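24th October

Up at half five, couldn't sleep, head full of the swim. Porridge. Too much porridge. Wind had dropped in the night at least, could hear the drain outside dripping and nothing else.

So. The last proper one before the clocks change. Gokesby to the far jetty and back, which Tülin has been on about since August and which I said yes to when it was warm and I was full of chips. Water 11 degrees according to the board by the sailing club, though whoever writes the board rounds up, I'm sure of it. Felt like nine. My feet say nine.

Drove over with the heater on full and the window open a crack because the car still smells of wetsuit. Roadworks at the bridge AGAIN, temporary lights, two cars through at a time. Sat there eating a banana. Got to the car park and Hülya and Tülin already changed and hopping about. Erdal late. Erdal always says he's five minutes away and he's in his kitchen.

Kit notes for myself, as I never remember. Prurkisport gloves are finished, left thumb seam has gone completely, water straight in. Tried glueing it in September and it held for two swims. New ones before November, don't be tight about it. Old cap under the thick cap works. Earplugs yes. Do not wear the grey socks, they fill up.

In at ten past eight or so. Steps slimy, went down backwards on my bum like a toddler. First minute horrible as usual, breath all over the place, swearing. Kept my face out and counted strokes till it settled, got to 85 before I could put my head down without gasping. Last week it was over that by a mile, I gave up counting, so it is getting better. Slowly.

Then lovely. Really lovely for a bit. Flat water, mist lying on the far side, couldn't see the jetty at all, only the top of the boathouse roof. Tülin in front with the orange float, me following the float and thinking about nothing. Well, thinking about the boiler. Then nothing. A cormorant on the post, didn't move when we went past. Some weed by the second buoy, thick, got it round my wrist and had a small private panic.

Touched the jetty. Didn't hang about. Coming back is always longer, don't know why, same water. Hands went first. By the boathouse I couldn't close my fingers, the claw, and I kept looking at my left hand going in all spread out like a fork. Hülya came alongside and asked me what I'd had for tea last night, which is her test. Said lasagne. It was soup. I did know it was soup, I just couldn't be bothered with the word, but she made me swim the rest next to her.

27 minutes all told. Too long for me at that temperature and I know it. Wrote it here so I can't pretend later.

Out, and the shaking started maybe ten minutes after, just when I thought I'd got away with it. Couldn't do my bra. Gave up on bra. Hat, two jumpers, the big Ketix coat zipped to the nose. Erdal poured the tea and I wore a good bit of it. Ginger cake from Ayten, who didn't swim (chest still bad) but came down anyway with the cake and stood on the slip looking cross with us. She cut it with a bank card. Best cake I've ever had in my life, I say that every time.

Talk in the car park was all about the winter. Whether to carry on at Gokesby or go over to the Dönmez place, where there's a hut and a proper ladder but you pay, and you have to book, and the man is funny about dogs. Hülya for, Erdal against. Erdal against anything with booking. I can see both sides and said so and got told off for it by both sides. Tülin wants shorter dips and more of them, no more long ones till spring. I think she's right. 4 minutes, five, in and out, tea. Left it that we'd ask the others.

Home by half ten. Sat on the bathroom floor with my back on the radiator for ages. Hot bath not allowed till you've stopped shaking, so radiator. Ate toast, ate more toast, ate the end of the soup cold out of the pan. Rang Mum, she'd seen a programme on people who do this and thinks we're all soft in the head. Boiler man didn't ring. Rang boiler man, no answer.

Afternoon was just sorting things out. Rinsed the suit and hung it over the bath, gloves in the bin (no, took them out again, could do for gardening). Towels. 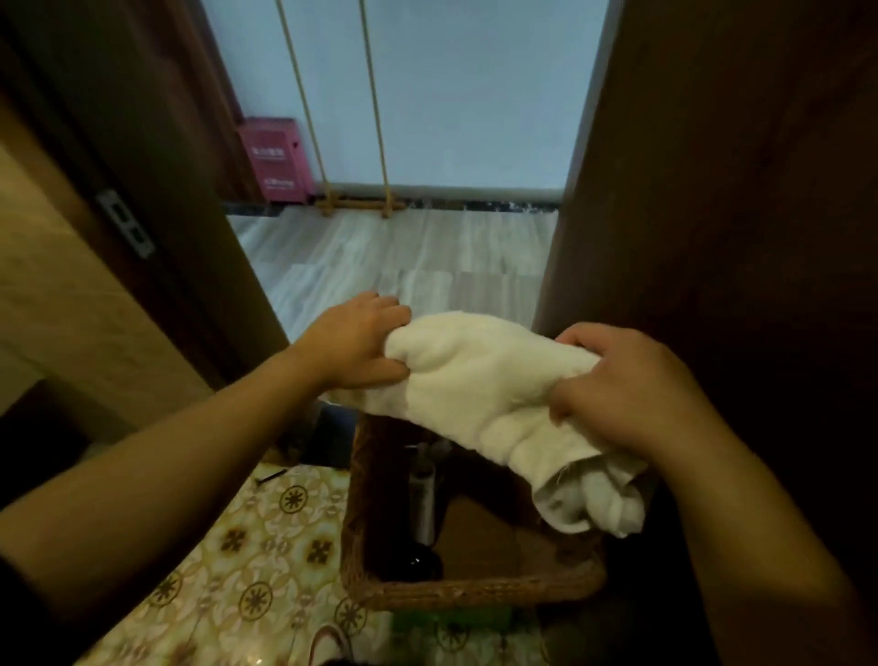

Marisol wrote back about the long one while I was doing tea: twenty minutes was plenty for October, she'd have turned me round at the boathouse, and I should stop going by how I feel because the feeling is the first thing to go. Do a minute a degree and no arguing, she says, and get the hat on before anything else comes off. She's off work till the end of the week so she'll come next time and stand on the slip with Ayten. Two of them looking cross. Great.

A minute a degree would make it eleven. Or nine, if I'm right about the board. Must get my own thermometer, the floating sort, can't be much.

Shoulders aching now, the good sort of ache. Nose running. Found a bit of weed in my hair at six o'clock, been to the shop like that and everthing.

To do: gloves. Thermometer. Ask about the hut, what it costs if you pay for the whole winter in one go. Ring boiler man first thing and be firm. Give Ayten her tin back, washed this time.

Bed at nine, hot water bottle, don't care. Erdal has just sent a message asking if anyone picked up his left shoe.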